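Robots at Work: Faults and Safety
Unit 7 handout — When the marker goes missing
November · Course staff, Mollel Technical Program

Read this before the lab. Bring your own copy, because we will mark it up.

Background

The Ullotura trial collected 3,093 demonstrations with hand-held grippers. A person does the task by hand while the gripper records its own view and pose. The pose comes partly from printed markers. If a marker is hidden, tilted too far or mounted loose, the software has to guess until it gets a clean reading.

The fault

During review, 156 recordings were found with a jump in the path. The tool seemed to move up to 60 millimeters between one reading and the next. A robot that replays such a path will try to make the same jump, with the object still in its grip.

The software raised no alarm. It filled each gap with the last good value and went on. Treat this as the main failure. A missed reading is normal. A missed reading stored as a good one is a fault.

Check the grip and the marker together before recording. A tall object held upright between the pads is easy to knock when a hand comes in close with a marker. 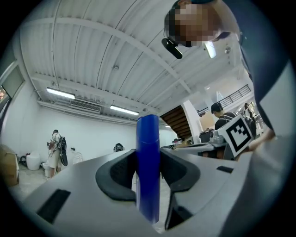 Thongdee objects that this puts too much on the operator, and that a recorder able to lose its marker without saying so should never have left the bench. Fair point. The software was changed later, but the operator check stays in the procedure.

Finding the cause

In 41 of the bad recordings the marker mount had play in it. The rest were put down to hands or sleeves covering the pattern — a matter of habit, and slower to fix.

Before each session:
- Press on the marker mount. It should not rock.
- Close the gripper on the object and let it settle.
- Keep sleeves and cables away from the pattern.

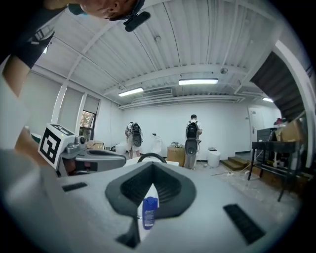 Then record a short test move and look at the path before going on. If it jumps, stop and tag the unit. Do not tighten the mount and carry on with the old calibration — any change to the mount means a new one.

For the lab: write half a page on where the Sundine replay cell should stop when a path contains a gap.

Related handouts
Unit 5: Emergency stops and restart
Unit 6: Reading a fault log
Unit 8: Replay speed limits

Mollel Technical Program · Contact the course office · Back to top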